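Anastasia Psarras wants to see the second hour

The facilities consultant went to an open day on robot cleaning and came back with more questions than brochures

Anastasia Psarras has been shown a lot of cleaning machines. She has ridden on scrubbers, pushed vacuums that were supposed to push themselves, and once spent a whole morning in a hotel corridor waiting for a cart to find the elevator. So when Rathjen, which develops handling software for service robots, invited building managers to its open day at Burngate, she went with a notebook and low expectations.

"I buy for people who have to clean 100 restrooms before the first shift comes in," she says. "I don't need to be amazed. I need to know what it does when the lid is down and somebody has left a bag on the tank."

We spoke by phone on 22nd December, when she was back at her desk at Nurnance, the building services consultancy where she reviews equipment. She had written six pages of notes. Most of them, she said, were about toilets.

The program had promised "robotic restroom care." Visitors were given coffee, a talk, and then a walk through to a room where white toilets stood in a line along a wall, with paper holders fixed above them. Psarras had expected a robot. The work on show was being done by a person holding a gripper in each hand.

"That was the first thing I wrote down," she says. "The title on the sheet said robotic. The arms were human arms."

Rathjen's answer, given to her group by one of the engineers, was that this is how the machines will learn. A person does the chore with the same kind of fingers a robot would have, the movements are recorded, and the recordings are used for training. Psarras says she followed the explanation well enough and has no quarrel with it as a method. Her quarrel is with the invitation.

"If you ask me to come and watch somebody collect lessons for a robot, I'll come, and I'll be interested," she says. "If you tell me it's restroom care, I'm going to ask when I can have it in a building. I asked. I got a very long answer with no month in it."

She did watch closely, though, and some of what she saw held her attention longer than she had planned. The tools close on things like a pair of tongs. They have no palm and no thumb, and a brush handle or a cleaning cloth has to be taken up in two jaws. Psarras tried a pair herself when the group was invited to. She picked up a cloth on the third go and dropped it on the way to the tank.

"I've trained cleaners for years and I felt like a beginner," she says. "You don't know how much you do with the side of your hand until it's gone. I wanted to tuck the cloth under. You can't tuck anything under."

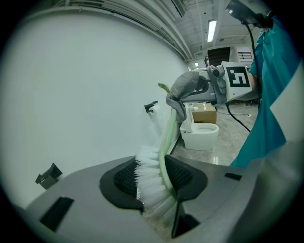
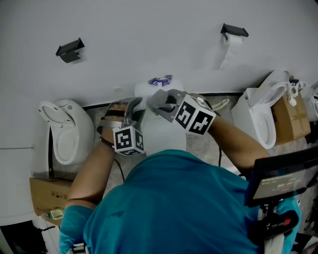
Gripper work at the toilets, Burngate open day.

Her doubts start with the room. A line of toilets in a wide open space, with clear floor to stand on, is a generous place to work, she says. There were no partitions. In the office buildings she deals with, a cleaner works sideways in a stall, often with a sanitary bin on one side and a door that swings in.

"Take that person and put them in a stall with the elbows they were using. They'd hit both walls," she says. "I said so. The engineer wrote it down, which I appreciated, but I'd have thought it was written down already."

Then there is the order of work. Psarras is strict about this. A cloth for the tank and the handle must never be the cloth for the seat, and a brush that has been in the bowl goes back in its holder before anything else gets touched. She asked whether the recordings carry any of that, or whether the machine would learn only the motion of wiping.

"They said it could be labeled. Could be. I wanted to hear that it was," she says. "A person who wipes beautifully in the wrong order is spreading germs around your restroom. I'd send that person back for training. What do I do with a robot?"

I put it to her that every machine starts out somewhere, and that the floor scrubbers she now recommends were once clumsy too. She agreed, up to a point.

"A floor is flat," she says. "A floor scrubber has one job and it goes in lines. What they're after is hands. I think hands are much harder, and I think they know that. The engineers were careful in how they talked. It was the printed sheet that wasn't careful."

She also sat through a short session by Filledeo, a leasing firm that hopes to rent finished machines by the month. It had a price chart. Psarras asked what machine the prices were for and was told they were for planning purposes.

"So I can plan for a machine I haven't seen, doing a job I haven't seen it do," she says. "I put the chart in my bag. It's still in there."

What would change her mind? She has a list, and it is a plain one. She wants to see a robot clean two restrooms in a working building, one after the other, with no engineer in the doorway. She wants to see the second one more than the first, when the cloths need changing and the supplies are running down. She wants to know who picks up the brush when it falls behind the bowl. And she wants a cleaner in the room when the results are judged.

"There were seven of us in my group, and I was the only one who had ever cleaned a toilet for wages," she says. "I asked."

Rathjen has told visitors it plans another open day in March. Psarras has put her name down — she says she would rather be in the room asking than at home reading the sheet — and has written to ask whether a stall could be built before then, with a door on it. She had not had a reply when we spoke.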